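Right, I've been promising a thread on washing and reproofing a tent groundsheet and flysheet for ages, and the weather is foul, so let's go. 1/14

The tent is a Prundholm two-person, bought second-hand, well used before it got to me. Lovely thing. Pitches in no time, shrugs off wind, and had got to the stage where rain soaked into the outer and just sat there. 2/14

First thing I learned: hardly any of that was a leak! The fabric was dirty. Sun cream, tree sap, campfire smoke, a whole summer of hands. Water can't bead on grime. 3/14

So, wash first. Cool water in the bath, a capful of soap made for outdoor kit (I use Herby, smells of nothing much, rinses out fast), soft sponge. No washing powder, no fabric softener, no washing machine. The spin cycle is murder on taped seams. 4/14

I do it in sections and keep a bit of the kitchen worktop clear for the small stuff - guy lines, the peg bag, the little fabric ties that always get forgotten. 5/14

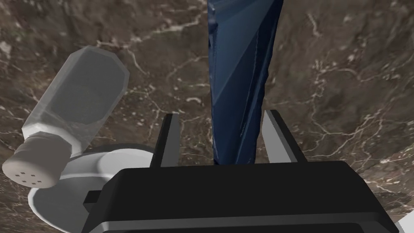
Plukus: can I ask how long you soak it for? I left mine overnight and the tape started lifting at the corners

Ooh, overnight is a long time for old tape. I give it 40 minutes, swish, drain, then rinse until the water is clear. If the tape was already tired then the soak may only have finished it off, so don't feel bad. Peel off what's loose, clean with a drop of surgical spirit on a cloth, and use seam sealer from a tube. 6/14

Next, proofing. Two sorts: spray-on and wash-in. For a tent I'm firmly on team spray. You can see where it's been and you only treat the outside. I put it on while the fabric is still damp, it spreads so much better. 7/14

My bottle is Wikström and I got through nearly all of it on one flysheet, so buy more than you think. Wait a couple of minutes, then wipe off the extra with a damp cloth or you get white streaks when it dries. Ask me how I know. 8/14

Cloths! I go through loads. Old pillowcases cut up are the best, T-shirts shed fluff. Anything dark, wash it by itself beforehand, the dye can creep on to pale fabric. 9/14
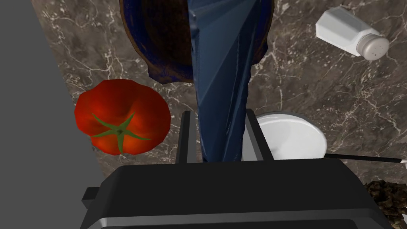 Drying, the bit people rush

Hang it somewhere airy and out of strong sun, and turn it every few hours. Then give it another day after you're sure it's dry. The hems and the webbing hold on to water for ages, and that's where mildew starts. 10/14

Poles while you wait: wipe each section, check the ends for splits, run a finger along the elastic. Mine had gone slack so I shortened the cord by 40 mm and it snaps together like new. So satisfying. 11/14

Then store it loose! A big cotton bag on a shelf, not the tiny stuff sack. Different folds every time if you do have to pack it tight. 12/14

First test was a soggy night in October, proper sideways rain from teatime until 6 am. Water rolling off in fat little beads and me lying there grinning at the ceiling like a fool. 13/14

If you've got a sad old tent in the loft, please get it out and have a go before you replace it. And tell me which seam sealer you swear by, I've only tried the one. 14/14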